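Plekeo Portfolio Review: A Lot of Dashboard for the Money

December 2024

I have been suspicious of portfolio trackers ever since one of them told me I was diversified because I owned five funds. All five held the same big technology stocks. So when a reader, Umut Canpolat, wrote to ask whether Plekeo was worth paying for, my first instinct was to say no and save us both the trouble. I signed up anyway, paid out of my own pocket, and used it alongside my old spreadsheet.

Plekeo is a web-based tracker for people who hold mostly exchange traded funds. You link your brokerage accounts or type your holdings in by hand, and it shows what you own underneath the fund names, what you pay in expenses, what dividends are coming, and how far you have drifted from the mix you said you wanted. There is a free version limited to 2 accounts. The paid plan is $9 a month, and nearly everything the home page brags about is in the paid plan.

Setup

Linking went badly. Of my four accounts, three connected on the first try. The fourth, an old rollover IRA, asked for my password again every time I logged in. Support answered within a day and told me to delete the link and start over. I did, and lost the notes I had attached to each holding. I ended up entering that account by hand.

Manual entry is decent, I'll give them that. You can paste rows straight out of a spreadsheet and it guesses the columns. It guessed wrong on cost basis, reading my total cost as a per-share price, and for one happy minute I was down several million dollars. There is an undo button, thankfully.

The overlap report

I came for this one. You pick two or more funds and Plekeo tells you what share of their holdings they have in common, by weight. My large-cap blend fund and my dividend growth fund overlapped more than I would have liked, and I have since sold part of one of them. That was useful.

My complaint is with the freshness of the data. Fund holdings on the site carry an "as of" date in small gray type, and several of mine were weeks behind. For a broad index fund that hardly matters. For an actively managed fund that trades often, you may be comparing two portfolios that no longer exist. The marketing says "live look-through," and I don't see how anyone at the company can defend the word "live."

Sector labels are another sore spot. Plekeo puts one of my industrial automation funds under Technology in the overlap report and under Industrials in the allocation chart. Asked which was right, support said both reports were "working as designed."
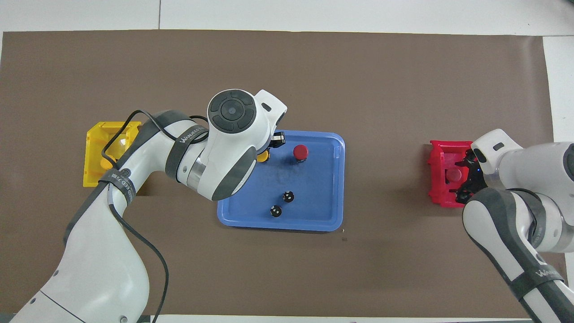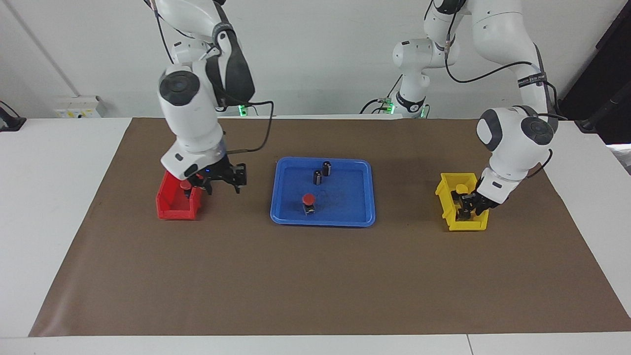

The rebalancing tool

Tell Plekeo your target mix and it will suggest trades to get you there. It asks for a tolerance band, and the default is so tight that I had suggestions waiting for me almost every time I logged in. A long-term investor who followed them all would be trading constantly, and in a taxable account that gets expensive. I widened the band and the noise stopped.

Even then, it doesn't look at taxes unless you switch on a setting buried under Account Preferences, three menus down. Before I found it, the tool wanted me to sell my most appreciated fund to buy a bond fund I could just as easily have bought with new cash in the IRA. With the setting on, the suggestions got better. I can't think of a good argument for leaving it off by default.

Dividend calendar

Fine. It shows expected payment dates and amounts. It missed a special distribution in one of my funds and got the rest right to within a few dollars. If you plan your spending around dividends you'll want to check it against the fund company's own notices, and you probably do that already.

The score

Every portfolio gets a "Resilience Score" out of 100. Mine was 71. I moved 20 percent of my stock funds into cash in a test portfolio and the score fell to 64, which seemed odd for something with resilience in the name. The help page says the score weighs "balance, cost and momentum." It doesn't say how much of each. I would ignore it, and I would be happier if there were a way to hide it.

What else is out there

Sarkness does the same overlap check for free, for two funds at a time, with ads. It's ugly and I like it. Pascual costs more than Plekeo and is built for advisers. Asuka Kuroda, who keeps the books for our investment club, uses it and thinks the tax reports alone justify the price, but she handles 11 portfolios and I handle one. Risov has a good phone app and almost no fund data, so skip it if you own mainly ETFs.

Who should pay

If you have a handful of broad funds in one or two accounts, use the free version for an afternoon, run your overlap, write down what you learn and cancel the reminder emails. If you own a lot of narrow sector and factor funds spread over several accounts, the paid plan might earn its fee, provided you widen the rebalancing band and turn on the tax setting before you act on any of its suggestions.

I have canceled mine. The plan runs to the end of the billing period and there are no partial refunds. Your data can be exported from the Settings page, but do it before you cancel, as the export button is a paid feature too.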